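Pattern and Attention in Small Study Spaces
Project report, Interior Design Foundations
Zarmeena Janjua

1. Background

My project looked at how printed wallpaper affects the way people feel about a small work area. Most advice for small rooms says to use plain, light walls. I wanted to know if students agreed with that, and if the size of the print made any difference.

2. Method

I interviewed 13 students at the Stoston campus in July. Each one looked at sample boards on their own and then talked about which they could live with at a desk. The boards came from Minhas, a wallpaper shop in Brirside, and fell into 4 groups: plain, small print, large print and mixed. I took notes by hand and typed them up the same evening. The notes came to 3695 words.

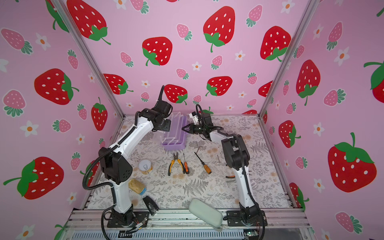
3. Findings

Scale mattered more to people than color. Small prints were called calm even when the colors were strong, and large prints were called tiring after a few minutes. Mixed scale split the group. A paper like the pink one with big red strawberries, smaller pink ones and little white flowers gives the eye several sizes to settle on, and some students liked that while others found it crowded. Opinions got sharper when I asked about a second pattern on the desk surface, such as gray ferns and flowers against the strawberries. Two students said a gray pattern would be fine because it stays in the background. Most wanted a plain top.

4. Limits

The boards were small — a full wall would feel different. I also did not test lighting. If I did this again I would paper one booth in the Stodach building and have people work in it for an hour before the interview.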